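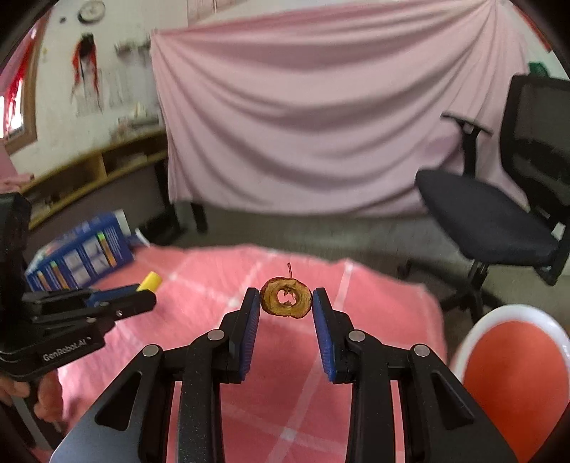 Figure 1. Dried fruit slice, stem attached.

4.2 Requests that never leave the list

The weekly prayer sheet is meant to be a perishable document. In the three parishes studied it behaved more like a land title. Of the 2,092 requests coded from the Rillden, Kurura and Florkside bulletins, 1,067 were repeats of an earlier entry, usually with the wording untouched and in several cases with the same spelling mistake. A hip replacement at Kurura was prayed for through two winters, by which time the hip's owner was back on the roster for mowing the churchyard.

We had expected long entries to signal grave need. They did not. Serious illness was typically recorded as a first name and nothing else, while travel was described with the thoroughness of an insurance claim (airline, stopover, the knee that dislikes sitting). Clergy interviewed at Rillden attributed this to discretion. Lay readers attributed it to the fact that people enjoy talking about their holidays. Our coding scheme cannot settle the matter, though the authors have a favourite.

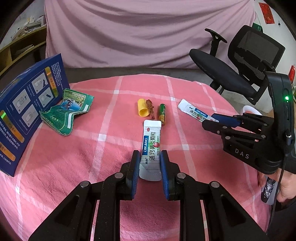
Figure 2. White medicine sachet, checked tablecloth.

Removal proved harder to study than addition. None of the parishes had a written rule for it. At Florkside the practice was to wait until the sheet ran onto a second page and then reduce the type size. Rillden once trimmed its list to 100 names before Lent and received so many complaints, mainly from people who were entirely well, that most of the names were back by Easter.

These results sit awkwardly with Lozano's model of intercession as "episodic concern", under which a request should fade once its occasion has passed. We suggest that a standing entry also works as a kind of membership. To be taken off the list is to be told one is no longer being thought about, and recovery seems poor compensation. Whether the same holds in congregations of fewer than 200, where everyone knows about the hip already, is taken up in Section 4.3.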